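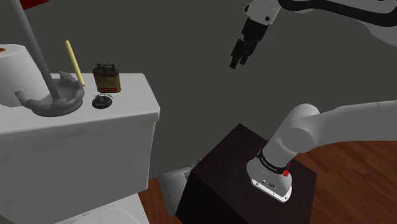 The Quiet Comeback of the Downstairs Bathroom

When Raluca Radu bought her narrow brick house in Flasholm, the room she worried over least was the little one under the stairs. It had a toilet, a sink you could just about wash one hand in, and a door that opened the wrong way. She painted it first, mostly to practice before she tackled the living room, and now (she laughs when she admits this) it's the room her guests talk about all through dinner.

I've been hearing stories like hers all winter, and I love every one of them. For years the half bath was where we put leftover paint and the towels we didn't like enough to hang upstairs. But a small room is a wonderful place to be brave! Two cans of paint will usually cover the whole thing, and if you hate the color by December, well, you've lost an afternoon and can start over.

Suqin Ye has designed small bathrooms in Reinholz for most of her working life, and she tends to begin with the floor. A warm one forgives a lot, she told me over a very long pot of tea, and it lets you go darker on the walls than you'd dare to anywhere else. She's fond of charcoal and deep green, and she'd like us all to stop being afraid of them. What she won't budge on is the fan. "Spend the 200 dollars," she said. "You'll never think about it again, and your paint will stay put."

Then there's the question of clutter, which my own family has argued over for longer than I'd care to say. My mother kept a doll with a crocheted skirt on top of the tank, hiding the spare roll, and I thought it was the height of elegance until I was at least 12. Raluca keeps a small fern and a box of matches on hers. Suqin leaves hers bare, and says the fern will be in the way the first time the flapper needs replacing.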